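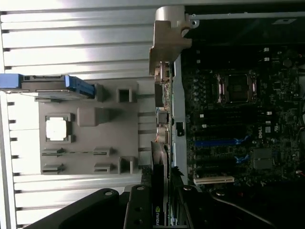 Re: [bunholm-list] What do you all do with old family letters?

Hi everyone,

Deepika Gowda wrote:
> My aunt left me a trunk of letters and I want to scan them before
> the cousins split them up. Do you go by date or by who wrote them?
> And how long did it take you?

Oh Deepika, I envy you that trunk! I went by writer first and sorted by date later, and I'd do it the same way again. Half of my grandmother's letters have no year on them at all (just "August, very hot"), but I could pick out her handwriting from across the room.

I have 593 letters done so far, and that took me two winters of evenings with tea and the radio on. The envelopes are worth scanning too. One postmark told me the family was still living on Halliday Street long after everybody swore they'd moved.

Make a second copy of the scans somewhere outside the house. I keep mine on the old desktop and my sister has a drive in her closet, and we swap updates when she visits.

Grigore, didn't you have a trick for pages that were folded so long they won't lie flat? I remember heavy books, but not how many days you left them.

Good luck with the cousins!

Ravindran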